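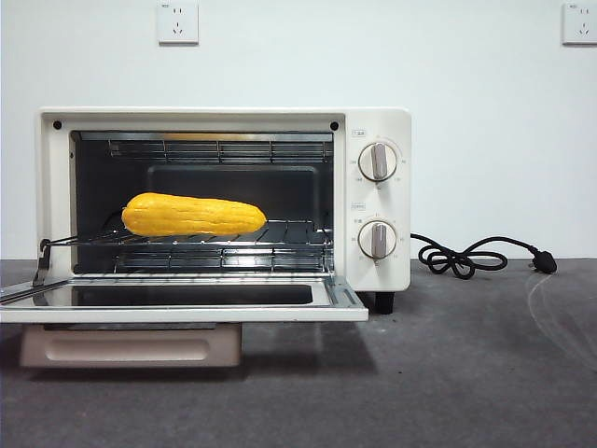
**Week 4 – Tire temperature and what the sim is telling you**

Handout for the Dresgate evening course. Bring a wheel if you have one, a gamepad is fine too!

This is my favorite week, so please do the reading first. Last time we set fuel loads for the Skuddale short layout. Now we get to the part that makes those loads matter: the tire model.

## 1. Three layers, one tire

Most modern racing sims split the tire into surface, carcass and rim. The surface heats up and cools down within a single corner. The carcass takes laps. Watch both numbers in your log and you'll start to see your own driving in them – it's wonderful the first time it clicks.

For our practice car (the Atik hatchback) we use these working values:

| Item | Value |
|---|---|
| Target carcass temperature | 95 °C |
| Grip falls off sharply above | 112 °C |
| Laps per practice run | 18 |
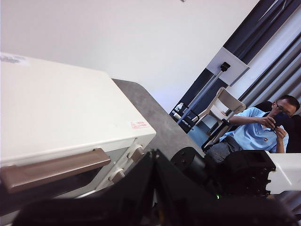 *Toaster oven with a long brown handle and two round knobs.*

## 2. Reading a run

Load the Arrieta log from the shared folder. It has up to 2,000 samples per lap, so zoom in! Start with the front left and compare laps 3 and 12. Look for:

- surface spikes under braking
- a carcass line that keeps climbing and never levels off
- a gap between inner and outer edge (that's camber, and we'll get to it in week 5)

Araceli Mateos asked last week whether lowering pressure always warms the tire. In this model, mostly yes, as the sidewall flexes more – but go too low and the car feels like it's driving on pudding.

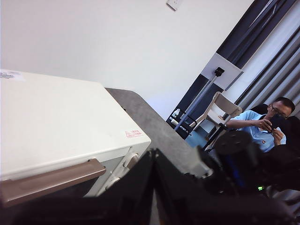
Try it yourself before you trust me on that. Drop the fronts two clicks, do one full run, then put them back and do another. Keep the fuel and track temperature the same both times.

## 3. For next week

1. Save both runs and name them with your initials.
2. Write five or six sentences on where the carcass settled.
3. Swap logs with a partner. Halyna Palamarchuk and Ludger Harms are paired already.

Questions go to Vega Urquijo before 6 p.m. on class days.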